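How Clothes Get Folded

Clean clothes take up less room when they are folded. Folding also helps to stop them creasing. You need a flat place to work, and a bed will do. Shorts and trousers usually begin the same way: one leg goes on top of the other, so the two halves match.
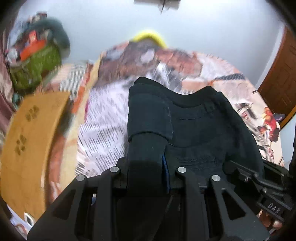

Why do we fold along the seams?
Seams are the lines of stitching that hold the pieces of cloth together. They are straight for most of their length, so they show you where the edges should meet.

After that, fold the cloth again to make it shorter. Each fold adds more layers. Thick cloth, such as denim, makes a fat bundle, and thin cloth makes a flat one. Smooth each fold with your hand before you make the next.
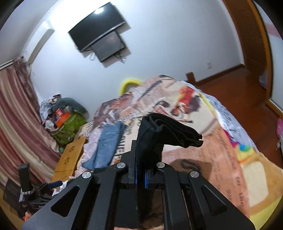
Folded black cloth, bending over to the right.

Put heavy things at the bottom of the pile.

We use cookies to remember your settings. Accept | Manage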